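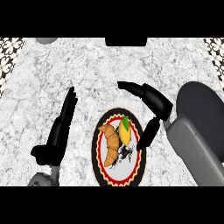
Why do people hold on to dishes they never eat from? Mostly they're keeping them for someone, and the someone is often a person who has never asked for them.

9 min read

4. What the cupboards told us

I should start with how this part of the study came about, which was a bit of a muddle. Gaspard Sabatier and I had set out to write about kitchen storage in Otlow, a town where a lot of the houses were built small and then extended, and where the kitchens have moved from the back of the house to the side and sometimes back again. We had a tidy interview guide with nine questions on it. The one about "dishes you don't use" was near the end, and we put it there mainly to give people something easy to finish on. It was the one they wouldn't stop talking about! By February we had thrown out half the guide and were asking people to open the high cupboards first.

We ended up with 122 households. I did most of the Otlow interviews and Gaspard did the ones in Clarness, where he grew up and where he could get in the door a lot faster than I could. All of the talks took place in the kitchen, with the cupboard open if the person was happy with that. I want to be upfront that this matters. When Éabha Keane ran her pilot over the phone, people told her they had "a few old plates" and moved on. Put the same kind of question to a person who is standing in front of the shelf and you get the wedding, the brother-in-law and the move from the apartment, usually in that order.

4.1 Plates, mainly

Glasses get broken and cups lose their handles, so what survives at the back of a cupboard tends to be flat. Plates were by far the most talked-about item, and within plates it was the patterned ones. Plain white dishes came and went without much comment (one woman in Clarness called hers "weather"), while a plate with a strong border could hold a conversation for a good long while. Figure 1 has the sort of thing I mean: a wide black rim, a red ring inside it with a cream scalloped border, and a black inky design on a pale center. It's hard to match a plate like that to anything else, and people brought up matching all the time. They'd say a dish "doesn't go" and then, in the next breath, that they could never part with it.

Figure 1. Decorated plate on a marble-patterned tabletop.

I had gone in with the idea that value would explain most of this. People keep what is worth money, or what they think is worth money. That turned out to be weak. Only a handful had ever tried to find out a price, and the ones who had were oddly cheerful when the answer was low. A retired bus driver told me he had carried a stack of his mother's dinner plates to a dealer, been offered next to nothing, and come home relieved - now he could keep them and his sister couldn't say he was sitting on a fortune.

4.2 Keeping for someone

The pattern that did hold up was what we've started calling forward keeping. Somebody has the dishes now, but talks as if they belong to a person further down the line: a daughter, a nephew, a grandchild who is still in grade school. We coded an interview this way only when the speaker named the future owner without being asked. Gaspard thought this was too strict and I thought it was about right, and we argued it out over a long train ride and kept my version (he has asked me to note that he still disagrees).

Forward keeping went together with not using the dishes at all. If a plate is really your niece's, a chip in it is your fault. Several people described washing a set once a year and putting it straight back. One man had moved his between five homes and had no memory of eating from them in any.

Then there's the awkward bit. Where we could, we spoke to the future owner too, and a good many were surprised to hear they were in line for anything. Some were touched. Others said, kindly enough, that they had no room. Homes bought after 2000 in our sample tended to have less closed storage, and younger people living in them talked about shelves the way my generation talks about parking.

4.3 A few cautions

We did see some of the opposite, and I don't want to smooth it over. The Ichikawa family (the name is changed, as all household names are) eat breakfast off the dishes that were supposed to be saved, and have done since the grandmother died. They told us she would have been furious. Our coding sheet had nowhere to put that, so it sits in the notes under "other" with a long comment from me in the margin.

I'd also be careful about stretching any of this beyond two towns where people tend to stay put. Renters who move often were hard to reach and are thin in the sample. Éabha is looking at them now with a shorter guide, and the first question on it asks what got left behind in the last move.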